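Keep the cash desk at the library

March 15, 2019

By Yolanda Cabello

Our town library stopped taking coins in December. Fines, photocopies and room hire now go through a card reader or an app called Clelik. The council says this saves staff time, and I believe it. I still think the decision was a mistake and should be reversed.

I use the library twice a week, mostly for the newspapers and the local history shelf. Since the change I have watched people walk up to the desk with a 20p piece in their hand and walk away again without their photocopy. Some are children. Some are pensioners who have a bank card but keep it at home for safety. One was Gonzalo Mateos, who ran the hardware shop on Prieto Street for 23 years and has never owned a smartphone. He wanted to copy a hospital letter. The person behind him paid for it.

The cost of cash

Handling coins does cost money. Somebody has to count the drawer and take the bags to the bank, and our last bank branch closed, so that now means a bus journey of 25 minutes each way. Kofi Essien, who speaks for the council on libraries, told the February meeting that the old till took up to six hours of staff time a month. I have no reason to doubt him.

But six hours is not much, spread over a month and a staff of eight. The library spends more than that moving chairs for evening events. A public building should expect to carry some costs that a shop would cut.

The app does not solve it either. Clelik asks for an email address, a password and a minimum top-up of five pounds. For a single sheet of paper that is a lot to ask, and the five pounds cannot be taken out again.

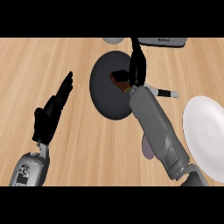

What I would do

Bring back a small till, open in the mornings only. Put a notice on the door with the hours. Let people pay a fine in coins without being asked why.

If the council wants fewer coins, it could make the first two photocopies free — most people never need more than that. Esperanza Lorente suggested this at the same meeting and it was not put to a vote. I hope it comes back in the spring, when the room hire charges are due for review anyway.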